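Cleltby Home Notes
Workshop tips I stole from a robot

Flerilo opened its doors one afternoon in November, and I went for the robots and the free coffee. The coffee ran out before I found the cups. The robots were sorting push buttons, the fat mushroom-headed sort you slap when a machine is eating your sleeve, and I stood there long enough to start taking notes for my own garage, where things are sorted by which year I dropped them.

Tip 1. Give each thing a tray of its own color
Green button, green tray. Red button, red tray. A child could do it, and I have owned a workbench since I was 22 without doing it once. Shallow trays with a raised rim beat deep boxes for anything you pick up with fingers, or with whatever you have in place of fingers. You see what you've got, and it can't roll off and go under the freezer. 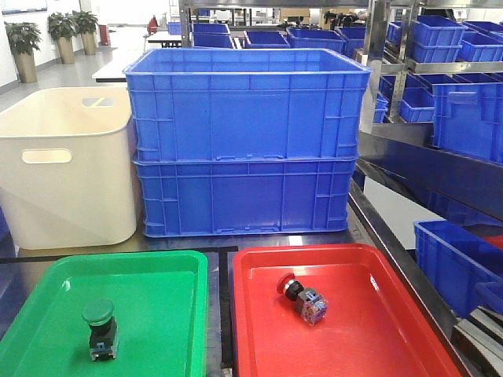 Cookie sheets will do if you don't want to buy trays. Put a strip of colored tape on the rim and stick to your system for at least 11 days, which is how long it took me to stop throwing wood screws in with the picture hooks.

Tip 2. Hold it by the body
The demonstrator was firm on this one. Pick up a switch, a faucet cartridge or a lamp socket by the solid, square part and leave the pretty end alone. Caps turn, domes slip, and anything with a nice round edge is waiting for you to trust it. Flat sides against flat sides, squeeze, lift.

I tried it at home with a dimmer switch (power off at the breaker, please, I want you back next month) and dropped it only 2 times. My needle-nose pliers have ridges that chew up plastic, so I now wrap the jaws in a layer of masking tape. 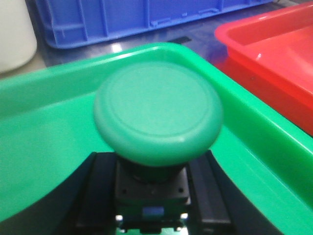 Squeeze less than you think, too. A person at the Bhattacharjee table next door was handing out a leaflet on grip force, which I used to wrap my sandwich. The part I read before the mustard got to it said to start gentle and add a little at a time. Good advice for jar lids and for relatives.

Tip 3. Buy one kind of bin
I have bins from four stores and none of them stack with any of the others. The folks at Flerilo have blue ones. Then they have more blue ones. Same family, same ribs, and they sit on the shelves like they mean it. A man in a Trundus cap told me his shop went through nearly 900 loose parts before they settled on a bin, and he had the look of somebody who still dreams about it.

Big bins go on the bottom, and the stuff you use every day goes at belt height. If your shelf is on casters, lock them before you load it – ask me about the paint.

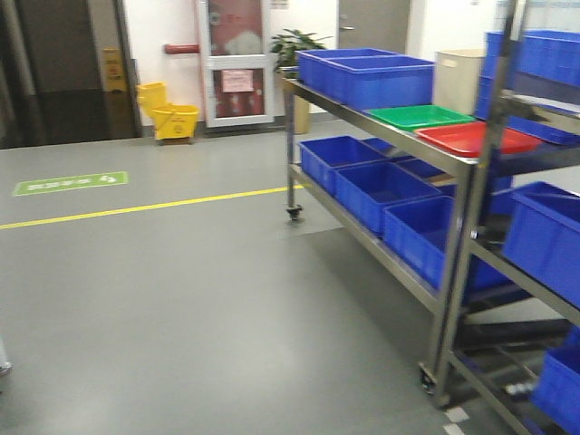

Blue bins on both shelves of the steel cart, with the green and red trays up top.

Tip 4. Mark the floor
Yellow tape, one line, and nothing gets parked over it. Mine runs from the water heater to the back door. The lawn mower has crossed it already, but I can at least see that it's in the wrong.

Next month: getting mustard out of a leaflet, and what to do with 500 picture hooks.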